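Rolleo-Greifdaten: Küchenaufgaben per Fernsteuerung

Stand: 5. Dez. 2018

Inhalt

Der Datensatz enthält 3174 Episoden, in denen ein Roboterarm von Hand ferngesteuert wird. Alle Aufgaben stammen aus dem Küchenbereich: Gegenstände aus Sieben und Schüsseln nehmen, ablegen, umsetzen, stapeln. Gesteuert wurde mit dem Greltine-Handgriff, bei einem kleineren Teil der Episoden wurde der Arm direkt am Handgelenk geführt. Welches Verfahren benutzt wurde, steht im Feld "modus" (fern oder hand).

Jede Episode besteht aus einer Bildfolge der Handgelenkkamera, den Gelenkwinkeln, der Öffnungsweite des Greifers und einem kurzen Aufgabentext. Eine Außenkamera gibt es nur in der Teilmenge Pustia mit 1863 Episoden.

Durchsichtige Teile

Die Teilmenge Hegazy enthält Aufgaben mit klaren, durchsichtigen Gegenständen. Sie sind im Kamerabild oft nur an den Reflexen am Rand zu erkennen, der Untergrund scheint durch. Besonders auf gelochten oder gemusterten Flächen ist die Kontur schwer zu verfolgen.

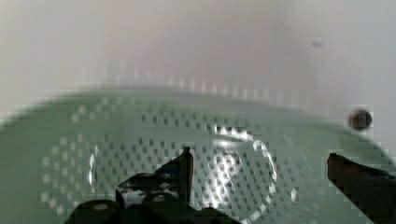 Die Bedienenden sahen beim Steuern nur das Bild der Handgelenkkamera. Zögern, Nachgreifen und kleine Korrekturen sind deshalb häufig und wurden nicht herausgeschnitten. Wer glatte Bahnen braucht, filtert über das Feld "korrektur" — dann bleiben insgesamt 2181 Episoden übrig.

Format

Pro Episode ein Ordner mit Einzelbildern und einer CSV-Datei. Die Zeitstempel beziehen sich auf den Beginn der Aufnahme. Gelenkwinkel in Grad, Öffnungsweite in Millimetern. Der Aufgabentext liegt als UTF-8 vor, nur auf Deutsch.

Bekannte Mängel

Die Bilder sind stark komprimiert, an dunklen Kanten treten Blöcke auf. Im Nahbereich ist der Hintergrund meist unscharf. In den Episoden vom Juli fehlt bei über 100 Aufnahmen der letzte Wert der Öffnungsweite; das Einleseskript übernimmt dort den vorherigen Wert.

Die Felder "erfolg" und "korrektur" wurden von Hand vergeben und nur stichprobenartig geprüft. Abgebrochene Versuche sind enthalten und tragen "erfolg = 0".

Nutzung

Frei für Forschung und Lehre. Bei Veröffentlichungen bitte den Namen Rolleo und die verwendete Teilmenge angeben.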